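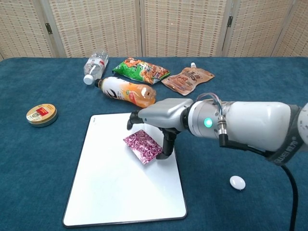
Issue 50

Checking a grasp score before you trust it

by Joelle Chamoun

Most grasp planners will hand you a confidence number. Ours, a Zollus build that Anas Bataineh keeps patched, gave the purple foil packet on the whiteboard a very high one. I have stopped being impressed by that. A crinkled, glossy pouch is a poor surface for depth, and the score says nothing about how much of the surface the camera missed.

What I do now, before the fingers are allowed to close:

1. Stop the arm at the pre-grasp pose. Set the planner to hold, and leave it holding while you work.

2. Save the raw depth and the filtered depth. The filter fills holes with a smooth guess, and the planner will happily score the guess.

3. Count valid raw points inside the object mask. My cutoff is 464. It came from our own packets and our own camera, so please don't copy it.

4. Jitter the mask by 2 pixels each way and replan. If the grasp flips to the other axis, throw it out, whatever it scored.

5. Check the lower finger against the support plane. With a flat item on a board, this is where I see the most bad plans. Fit the plane to the board and leave the cloth out of the fit, or the wrinkles will tilt it.

Randa Nimri ran 1000 replans overnight on one saved cloud and got a lovely tight spread. Fine, but it was one cloud. Repeat it on fresh captures, with the packet turned between them, and log every rejected plan along with its score.

Bottles and the round tin need a different cutoff. I don't have one I believe yet.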